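Galería del proyecto Druven, grupo de robótica textil del taller Jultari. Curso de segundo, entregas de abril.

El proyecto trata de enseñar a un brazo a doblar ropa a partir de demostraciones hechas a mano. Este trimestre hemos trabajado en equipos de dos personas, con pinzas manuales. Kjell Lie lleva la parte de software y Stuart Bloxham coordina el curso. El objetivo era llegar a 1000 demostraciones y hemos cerrado con más de 3090, contando camisetas, toallas y jerséis.

## Cómo trabajamos

Cada sesión empieza con la prenda extendida boca arriba. Se dobla, se vuelve a extender y se repite. Las prendas de punto llevan más tiempo que las de algodón: el borde se estira y al soltarlo no queda donde se ha dejado. Para el jersey hemos acordado empezar por las mangas y dejar el bajo para el final.

Las demostraciones con errores también se guardan, en una carpeta aparte. La hoja de registro es la misma que usó el equipo Gwilliam el curso pasado, con una columna nueva para el tipo de tejido.

## Prendas de punto

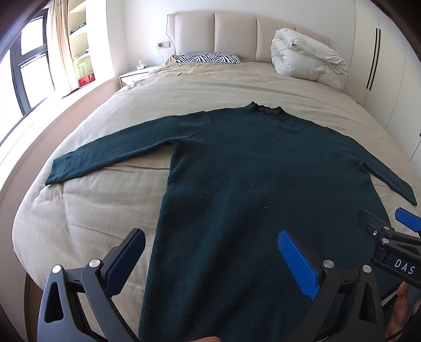
*Jersey verde oscuro extendido sobre la cama, con las dos pinzas cerca del bajo.*

En la próxima tanda entran las prendas con cremallera. Los equipos que participen en la muestra Burkiretti tienen que entregar la hoja de registro a Kjell antes de las 18:00 del último día de clase.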